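十月,阴,室内偏潮

早上五点四十起来,先开机听底噪,没有烧水,也没有开灯。这是上周定下来的规矩:每天第一次读数必须在家里任何电器动作之前做,否则和前一天没法比。接收机还是那台Tateo,天线还是阳台外侧那根端馈线,衰减关,前放关,自动增益设慢,带宽设成单边带的常用值。八十米段的底噪比昨天同一时刻高出一格多一点,七兆赫附近基本没变。这个差别本身有用。大气噪声和天波带进来的远处噪声,两个段通常一起动;只有一个段动,先怀疑近处的东西。

瀑布图用Matar记录,从五点四十五开始一直挂着,保存间隔设为一分钟一幅。软件的毛病是保存时会占住声卡,每存一次就断一小截音频,听的时候像有人轻轻弹了一下话筒。这个毛病以前写过,作者没有回信,绕开的办法是用第二路虚拟声卡,但那样时间戳会漂,对比起来更麻烦。忍着用。

图上的主要干扰有两组。第一组是等间隔的宽峰,间隔稳定,峰顶发毛,随时间缓慢向低端漂,漂到一定程度又停住。典型的开关电源,自由振荡,没有锁频,温度升上去以后频率稳定下来。第二组是细线,间隔很密,位置完全不动,听起来是带一点哨音的嗡声。细线不漂,说明有晶体参考,多半是网络设备或者显示器一类。两组叠在一起,单独看哪一组都不算太坏,叠在一起以后八十米段的弱信号就没法抄了。

六点二十,第一组突然向上跳了一下,然后重新开始漂。跳变的时刻和楼上有人走动的时刻大致重合,但这说明不了什么,六点二十全楼都有人走动。记下来,备查。

六点半给国庆发消息,问他那边这个时候有没有看到同样的跳变。国庆住在隔一条马路的Cirero,楼龄比我们新,配电也是另一路。如果他那边也跳,源头就不在我这栋楼,或者至少走的是公共的那段低压线。他七点多才回,说没开机,晚上可以一起看。国庆全名任国庆,这本日记前面几页写的“老任”也是他,后面统一写国庆,免得翻回来查的时候对不上。

上午做的事情按顺序记。

一、断电法。先把总开关以下的支路逐条拉掉,接收机用电池供电,每拉一条等一分钟,看瀑布图。照明支路,没变化。厨房插座支路,没变化。空调支路,第二组细线淡了一点,但没有消失,恢复后又变浓。卧室插座支路,第二组细线消失,第一组完全不受影响。于是第二组可以判在卧室支路上,空调支路那一点变化暂时解释为耦合路径改变:空调外机离天线馈点近,外机的电源线在断开状态下不再参与辐射。总开关全部拉掉,第一组仍在,强度没有可见的变化。因此第一组在户外或者在邻居家,经由空间或者经由馈线外皮进来。

断电法有一个老问题:拉闸以后零线和地线还连着,外面来的共模电流仍然可以从地线进屋。要真正断开必须把零线一起断掉。家里的总开关是双极的,零线可以断;支路开关是单极的,断不了。上午的结论里,凡是涉及支路的都要打一个折扣,涉及总开关的可以当真。

二、卧室支路上逐个拔插头。台灯,无关。手机充电头,有一点点关系,拔掉以后低端干净了少许,但不是主要来源。床头那台加湿器,无关,它是工频变压器的,重得很,从来没有出过问题。最后拔到书桌下面的Prarnesent适配器,第二组细线当场消失,插回去,两三秒以后细线回来。反复做了几遍,结果一致。

这个适配器带的是一个小交换机。细线到底来自适配器还是来自交换机,要再分一次。拿实验用的线性电源替换适配器,电压对好,极性核对过,交换机照常工作,细线还在,强度降低,低了接近一半的格数。所以两者都有份:交换机本身的时钟产生细线,适配器的输出线充当了天线,加上适配器初次级之间的跨接电容给共模电流提供了一条回路。换成线性电源以后回路阻抗变高,辐射变弱。

处理方案写在这里。适配器换线性电源,这条确定要做。交换机的网线两端加磁环,绕的圈数以装得下为准。交换机外壳是塑料的,内部没有屏蔽,考虑在壳内贴导电层,接到直流负极,或者经一只电容接,两种都试。

三、第一组的方向。用那只小环天线在阳台上转,找零点。环天线的零点比最大点尖锐得多,测向只看零点,不看最大点。八十米段上第一组的零点不深,转了整圈,只有两个浅坑,相对,指向大致是楼梯间和马路。零点浅有几种可能:源头很近,近场里电场和磁场的比例不对;源头是一根长线,整条线都在辐射,没有单一方向;环天线本身不平衡,有天线效应。第三种可以自己排除,办法是收一个已知方位的中波台,看零点深不深。收了本地的中波台,零点很深,信号几乎听不见,环没有问题。剩下前两种。

然后用环天线贴着墙走。靠近楼梯间那面墙时明显增强,沿着墙往上举继续增强,往下放减弱。那面墙里走的是楼里的弱电管和照明线,管道从一楼一直通到顶层。增强的方向向上,仅能说明上面那段电流比较大,不能说源头一定在上面。线上有驻波,电流的大小沿线变化,这个频率上一层楼的高度占波长的比例虽小,但整条竖井加上屋顶的水平走线就不小了。

四、馈线外皮。天线下引线进屋以后走了挺长一段,贴着窗框,又和空调的电源线并行了一截。拿电流钳夹在同轴外面,读外皮上的共模电流,第一组的峰清清楚楚地出现在钳子的输出里。把扼流圈移到馈点附近再测,外皮电流下降,接收机里第一组也跟着下降,但下降的幅度小于钳子读数下降的幅度。按这个差额推,第一组有一部分是从外皮进来的,可以治;另一部分是天线本体直接收的,治不了,只能找到源头去治。

扼流圈的资料以前抄在另一个本子里,这里只写结论。低波段用锰锌或者损耗大的镍锌,阻抗以电阻分量为主的最好,电抗分量为主的要小心,它可能和馈线外皮的电抗谐振,反而把电流放大。绕制的时候首尾分开,不要叠绕,叠绕增加匝间电容,高段就废了。目标阻抗取2000欧以上在家用条件下算够用,再往上加,收益被别的耦合路径吃掉。手里那只老扼流圈在七兆赫附近能达到,在八十米段达不到,差得还不少。下午重绕一只。

十一点半收工,把总开关全部合上,检查冰箱恢复运行。冰箱面板上的温度没有动。

午饭以后整理材料。交换机壳内要贴的导电层,手边有一卷铜色胶带,先做了几项检查再决定用不用。

铜色胶带常见的问题在背胶。背胶不导电的那种,两条胶带搭接以后看上去连成一片,直流电阻表量出来有时候也是通的,那是因为毛边刺穿了胶层,或者表笔用力压了一下。过几个月胶老化,毛边氧化,搭接处就成了一条缝。缝的长度比缝的宽度重要得多,一条长缝在高频上就是一只缝隙天线。所以凡是搭接都要焊,至少每隔一段点焊一处。背胶导电的那种可以不焊,但价钱高,而且导电背胶的接触电阻随压力变化,贴在有弹性的塑料上不可靠。

检查方法:剪两小段,面对背搭在一起,不加压,表笔放在两段的正面,各离开搭接处一指宽,读数;然后用指甲刮平,再读;然后放在窗台上过一夜,第二天再读。三次读数差得大,就按不导电背胶处理,老老实实焊。第三次读数要等到明天,今天先按最坏的情况准备,焊接用的烙铁头换成扁的,温度往低调,停留时间缩短,否则塑料壳会先软下去。

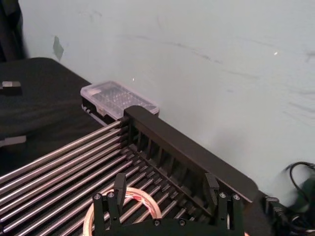

沥水架上的铜色胶带。

贴之前清洁塑料壳内壁,用酒精,不用丙酮。壳体材料看模具标记是ABS,丙酮会把它溶掉一层。擦完等干。散热孔的位置先在纸样上标出来,孔上方留空,不贴。留空的面积会削弱屏蔽效果,但交换机的芯片没有散热片,全靠那几排孔换气,这一点不能省。孔的直径远远小于波长,在短波段几乎没有影响,真正要担心的还是壳盖与壳底之间的那圈接缝,以及网口开孔。

接缝的处理:壳底的胶带翻边到合模面上,壳盖同样翻边,合上以后两边靠螺丝的压力接触。螺丝少,压力集中在四角,中间大概率接触不上。补救办法是在中间加几小片弹性的导电衬垫,没有现成的,用屏蔽编织层拆下来压扁,折成小卷,焊在一侧。

接地的处理:屏蔽层不接任何电位,对电场有一点用,对共模电流没有用,甚至变坏,因为多了一块浮空的导体。接到直流负极,回路最短,但交换机的负极和网口变压器的中心抽头之间还有电容网络,要看板子才知道。中午拆开看过,网口金属壳经一只高压电容和一只大电阻并联后接到负极。屏蔽层准备接在同一点上。焊点用短宽的编织带,不用细导线。

纸样裁了一遍,量错,网口那一侧左右反了。重裁。纸样背面写上“内”字,正面写“外”字,以后照此办理。

下午两点开始绕扼流圈。用的磁环是从以前的旧件上拆的,材料牌号不确定,只能靠测。先绕几匝,接到阻抗分析夹具上扫一遍,看阻抗曲线的形状,和手册里几种常用材料的曲线对照。低端上升缓慢,峰很宽,没有尖锐的谐振,电阻分量从较低的频率开始就占了主要部分。这种形状适合做宽带扼流。然后按同轴的粗细把匝数加到内孔能容纳的程度,再扫。

第一次绕完,八十米段读数比老的那只高很多,七兆赫附近却低了。原因是匝数太多,自谐振点往下移,七兆赫已经落在谐振点的另一侧,变成容性。退掉两匝,再扫,两个段基本拉平,都过线。夹具的引线电容没有扣除,高阻抗下这点电容的影响很大,读数只可相对比较,绝对值偏低还是偏高要看具体频率。做扣除要用短路和开路两次校准,夹具校过短路,开路校准的时候忘了把同轴的悬空端拿开,等于没校。晚上重新校。

绕的时候同轴弯曲半径偏小。细同轴的绝缘是实心聚四氟乙烯,小半径弯曲问题不大,要是发泡聚乙烯的就不行,芯线会慢慢往一侧移。这卷细同轴的护套印字已经磨掉,型号凭记忆,剪了一段剥开确认过绝缘层,是实心的,烙铁碰上去不化。

固定用扎带,首尾各一根,中间不扎。以前用热熔胶固定过一只,夏天放在阳台上胶软了,线圈散开一半,雨季又渗水进去。热熔胶在户外只做临时定位,室内可以用。盒子用防水接线盒,底面朝下开一个小孔排冷凝水,孔口塞一点纱网防虫。这个小孔很多人不开,密封得很好的盒子里面反而积水,因为昼夜温差使盒内空气胀缩,每天从螺纹缝里吸一点潮气进来,只进不出。

三点二十,Jayson打电话来,问借走的那只衰减器要不要还。Jayson Manalastas在码头那边做设备维护,搞无线电的路子和我不一样,他只玩便携,架一根鞭子天线就走,碰到干扰就换个地方,不治理。他讲了一件事,值得记:上个月他在停车场旁边架台,八十米段底噪很高,走开一段路马上就干净,回去逐个看,源头是收费亭里一台指示屏的电源,屏本身没亮,但电源一直带电。空载的开关电源有时候比满载更吵,因为空载时进入间歇模式,一阵一阵地发脉冲,频谱铺得很宽。这一点对我有用。第一组的峰顶发毛,也许就是某个轻载的电源在间歇模式的边上来回跳。轻载电源在楼道里最可能的是应急灯、门禁、电梯厅的广告屏。

和他约了衰减器下次带来,不急。他顺便问起Tateo的那个本振泄漏的问题,我说已经处理,加了一级隔离放大,泄漏降到测不出来的程度。他不太信。测不出来和没有之间的区别,取决于频谱仪的底,我的那台频谱仪底不低,这一点他说得对,改成“低于本机频谱仪的底”。

四点去楼道里走了一遍。带环天线和一台袖珍机,袖珍机调到第一组的一个峰上,用调幅方式听,声音是粗糙的沙沙声,带一点低频的调制,和工频有关。从本层往上走,每层在弱电箱前停一下,环平面与箱门垂直,再转到平行,听两个方向的差。本层弱,上一层略强,再上一层没有继续增加,到顶层反而弱了一点。往下走,一楼的门禁主机旁边很强,强到袖珍机的自动增益压住了,拉掉天线只用机内磁棒也能听见。

一楼门禁主机的嫌疑因此很大,但它解释不了楼上那一层的局部增强。可能的解释是门禁的信号线沿弱电井往上走,每户有一路分支,信号线在井里形成驻波,中间某层恰好是电流波腹。也可能上面那层有另一个源。判断的办法是看两处的峰位置是否完全一致。同一个源,峰位置应该处处一致,漂移也同步;两个源,仔细看总会有一点错开。袖珍机的频率分辨率不够,得把笔记本电脑和小接收板带下来,同时记录两个地方。一个人做不了同时,只能一先一后,源又在漂,先后比较没有意义,除非先用楼上的固定接收机连续记录作参考。固定接收机本来就在记录,所以这个办法可行:在楼道里每处记录几分钟,回来与Matar的连续记录对齐时间,逐段比较峰位。时间戳的问题又来了,两台机器的钟先对一下。

在一楼停留的时候注意到一件事。有人按门铃,门禁屏幕点亮,沙沙声立刻变成比较干净的哨音,峰变窄,位置向上跳了一小段;屏幕熄灭以后大概过半分钟,恢复发毛。这和早上六点二十的跳变形态一致。六点二十正好是送牛奶和送报纸的时间,有人按单元门的可能性很大。屏幕点亮等于负载增加,电源从间歇模式进入连续模式,频率跳变,峰变窄。Jayson讲的那件事可以直接套过来。

写到这里,门禁电源作为第一组的源,证据有三条:贴近时强度最大;负载变化与频率跳变同步;形态与楼上固定接收机的记录吻合。缺的是断电验证。门禁电源在弱电箱里,箱子有锁,属于物业,不能自己去拉。明天给物业打电话,措辞先想好,不说无线电干扰,说门禁电源有异常噪声,怀疑老化,请他们检查时顺便断电几分钟,我在楼上看记录。怀疑老化也不算编造,这种轻载下发毛的电源,输出端的电解电容多半已经干了,等效串联电阻升高,纹波大,反馈环路不稳,吵起来和这个情况很像。 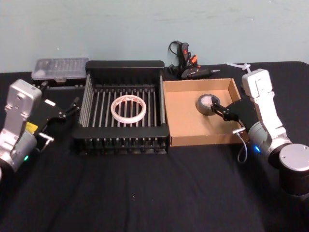 如果确实是电容老化,治理方式有两种。物业愿意换电源,最简单,换一只合格的就行。物业不愿意换,可以建议在电源输入输出两侧加滤波磁环,不动原有接线,卡扣式的扣上即可。卡扣式磁环的效果取决于合缝,合缝处有一丝灰尘,气隙就上去了,低频段阻抗掉得厉害。在八十米段,单匝穿过的卡扣磁环阻抗只有几十欧的量级,对于长线上的共模电流来说作用有限,需要多匝,而多匝需要线有余量。弱电箱里的线一般剪得很短。所以第二种方案不抱太大希望,写出来是为了到时候对照。

五点半把新扼流圈装到馈点。阳台栏杆外侧伸手刚够得着,腰上系了安全绳,另一头拴在室内的暖气立管上。旧扼流圈拆下来检查,接头里面有绿色的铜锈,胶泥没有裹到位,缺口在下侧。水从上面来,人总是把上面裹得很好,下面随便抹一下,水沿着线流到下面再倒吸进去。新的接头先缠一层自粘胶带,再缠一层电工胶带,胶带从下往上缠,每圈压住前一圈的一半,这样搭接口朝下,水流不进去。进屋前的馈线留一个滴水弯。

馈线的走向也改了,离开空调电源线,沿窗框另一侧下来。多用了一截线,长度不够,中间加了一个双通。每加一个接头多一处故障点,等以后换整根馈线时去掉。

六点十分复测。总开关合着,所有电器照常,和早上的条件不同,不能直接比底噪。只看第一组峰顶与周围谷底的差,这个差值受家里其他噪声的影响小一些。改之前的基准取今天下午三点的一段,改之后取六点十分的一段。差值减小,比只移动老扼流圈那次又低了一点。七兆赫附近第一组已经淹没在底噪里,看不到了。八十米段还看得到,抄报没有问题,听话音仍吃力。

傍晚的传播也在变。八十米段在日落以后D层吸收减弱,远处信号和远处噪声一起上来,底噪自然升高,早晚的绝对值没有可比性。连续记录里能看出底噪从五点多开始抬,斜坡很平滑,没有台阶。凡是有台阶的都是人为的。这条经验以前写过,再写一遍,翻的时候容易找到。

晚饭后和国庆连线。他在Cirero那边把接收机调到同一个频率,八点整同时截一幅瀑布图交换。他的图上没有第一组。第二组当然也没有,那是我家的交换机。他那边有他自己的东西,一组间隔很宽的峰,每隔几秒钟断一下,听起来像蟋蟀。我说像电瓶车充电器,他说楼下就是车棚。他的天线是垂直的,对近场噪声比水平天线更敏感,这一点他知道,阳台朝向限制,架不了水平的。

国庆对门禁那一条有不同意见。他认为,若门禁电源是源,在楼上环天线零点应当指向竖井,而我上午测到的两个浅坑指向楼梯间和马路。环天线的零点方向垂直于环的平面,浅坑连成的直线才是源所在的直线,楼梯间和马路恰好在这条直线的两头,楼梯间那头就是竖井。他在这一点上把零点方向和最大方向搞混了,讲了一会儿,他自己画了图,同意。但他接着提出的一点是对的:零点浅,直线的误差就大,偏出去十几度都有可能,不能拿它当一条独立的证据。所以上面写的三条证据不再往上加。

他又问为什么不直接上抵消器。抵消器的原理是用一根辅助天线单独收干扰,调整幅度和相位以后与主天线的信号反相相加。对单一的源效果很好,能压下去很多;对两个以上不同方向的源,压了这个压不了那个。而且相位要随频率重调,换个频率就要重新拧。我那台抵消器放在柜子里,继电器触点有毛病,收发切换时偶尔不回位,修之前不想用。修继电器已经列在单子上很久了。

他那边网络断了一会儿,恢复后谈了谈换季以后的值守时间。老规矩,八十米段,晚饭后,他先呼。低波段的季节马上到了,赶在那之前把底噪压到能听话音的程度,是今年秋天的目标。去年这个时候的记录里,连续能抄收的夜晚有36个以上,今年到目前为止差得远,当然也和太阳活动有关,不能全算在门禁头上。

九点半回到交换机。线性电源正式换上,用一只旧的变压器电源改的,整流后加了三端稳压,散热片立着装。空载电压偏高,接上负载后正常。稳压片摸上去温,可以长期放手。输入端保险丝按变压器容量选了慢断的,快断的在合闸涌流下会误动作,以前烧过。变压器外壳接保护地,次级负极不接地,避免与网线那边的屏蔽构成环路。

然后给网线上磁环。短的一根绕得下,长的一根走在踢脚线后面,拉不出余量,只在交换机一端绕。再看瀑布图,第二组细线只剩下最强的几根,位置都记下来,写在接收机旁边的卡片上,免得以后半夜里把它们当成信号。壳内屏蔽层明天再贴,等胶带搭接的第三次读数。

夹具重新做了开路校准,悬空端拿开,扫了备用的那只扼流圈。校准以后阻抗峰的位置没有变,高度上升。新装的那只已经挂在外面,来不及重测,按同样的比例估计,过线应该没有疑问。以后校准步骤写成卡片贴在夹具盖子里侧:短路,开路,拿开悬空端,再看一眼悬空端。

待办,按先后:

物业电话,上午九点以后打,要弱电箱断电的具体时间。
两台机器对时,楼道分层记录,每层至少五分钟。
胶带搭接读数,早晨和底噪一起做。
交换机壳内贴屏蔽,焊搭接,接地点刮漆。
抵消器继电器,拆下来洗触点,洗不好就换。
双通接头外面再裹一层,今天天黑前只裹了一层。
给Jayson准备那份扼流圈的绕法,他说便携架台也想带一只,要轻的。

十点五十,八十米段听到两个远台在交换信号报告,抄下来一个半呼号,后半个被静电盖住。风从西北来,阳台上那根线有点晃,驻波读数跟着小幅摆动,幅度正常。记录继续挂着,保存间隔改成五分钟,硬盘剩余空间够用到早上。接收机不关。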